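4.2 Kitchen tasks in the Lokness simulator

The second part of the review covers Lokness, the simulation package that Tokar sells with its two-arm kit. The licence includes 48 kitchen layouts, each with its own counter, appliances and loose objects. We ran 2,942 trials on a single workstation, using the default physics settings and the controller supplied by the vendor. Of these, 1,729 met the success test given in the manual.

Shadows cast by the arms are rendered in all camera views and cannot be turned off for one arm alone. In views close to the counter they may cover much of the work surface (Figure 6), and a policy trained on such images has to cope with large changes in brightness as the arms move. The Bodwood package, tested in Section 4.1, offers a flat lighting mode for comparison. We left shadows on in all Lokness trials.
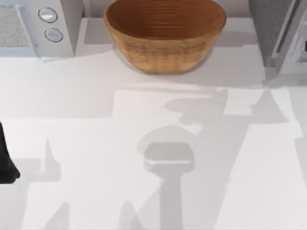
Figure 6. Simulated counter in Lokness with wooden bowl, microwave and arm shadows.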